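Fallolix Counter Kit, second release: can it clear a kitchen counter yet?

Reviewed by Žofie Vondráček
2023-09-11

Fallolix sells the Counter Kit as an add-on for collaborative arms that a shop or lab already owns. It consists of a two-finger gripper, a wrist camera, a bracket set and a license for the planning software, which is named Droltuma. The arm is not included. The buyer also supplies the table, the lighting and a good deal of patience during calibration.

The question for this review was narrow. Given small metal cups, a wire mesh basket and a stone countertop, can the kit put things away at a standard that a person would accept at home? I ran it for 16 days on three chores: pick up a cup and set it in the basket, move a cup from the stone to the table behind it, and stand a tipped basket upright.

Stone was chosen on purpose. Most published results in this class of product use matte boards or felt, and kitchens are seldom furnished in either. Polished marble returns the overhead light as glare, and a cup with a mirror finish returns everything else, including the mesh of whatever stands next to it.

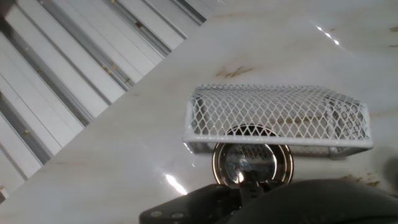 Droltuma handles reflections by taking a second view from a shifted wrist position and discarding edges that do not move as a solid body would. On a cup standing alone this is reliable. With the cup partly behind mesh, the planner asked for extra views on most attempts and took up to 21 seconds before committing to a grasp. A person does the same job in 2. The delay is tolerable in a workshop where the arm runs unattended. In a kitchen it would be switched off within a week.

Grasp quality is better than the first release. The narrow finger gets under a low rim without pushing the cup away, which the old flat pads never managed. Grip force is set per object class and cannot be changed during a move. I would like it exposed as a live parameter - the hardware supports it, and the rival Rivard package has offered it since last December.

The basket was the weak point. Mesh gives the camera a large number of near-identical diamonds, and the software sometimes reported the basket one cell to the side of its true position. An error of that size does not matter when dropping a cup in. It matters a great deal when closing on the rim. Righting a tipped basket succeeded in 52 percent of attempts, and several of the failures slid the basket along the stone before the software registered contact.

Setup takes most of a day. The fixed view has to be calibrated against the wrist view, and any bump to a bracket means doing it again. Cable routing deserves more attention than the manual gives it. Leave slack at both the elbow and the base, and run the full range of motion at low speed before fixing anything permanently. Keep the teach pendant within reach throughout. The kit's stop command goes through the network and is noticeably slower than the pendant.

Space is the other cost. The working area for these chores is one slab, but the arm, the pendant, the keyboard and the brackets need several times that.

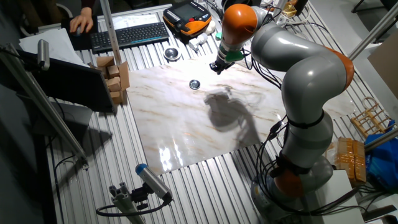

Compared with Yan

The Yan kit costs less and uses suction in place of fingers. It is faster on flat lids and boxes and of no use on mesh. For mixed household objects the Fallolix gripper is the more general tool. For a packing bench with one product, buy the Yan.

Verdict

Recommended for labs and small shops that already run an arm and have a bounded, repetitive pick-and-place job with metal parts. Not recommended for anyone hoping to automate a kitchen. The grasping is close to adequate. Perception around mesh and polished surfaces is not, and recovery after a failed grasp still consists of stopping and waiting for a person.

Fallolix lists contact sensing in the fingers as planned for the next release. I will repeat the basket test when it ships.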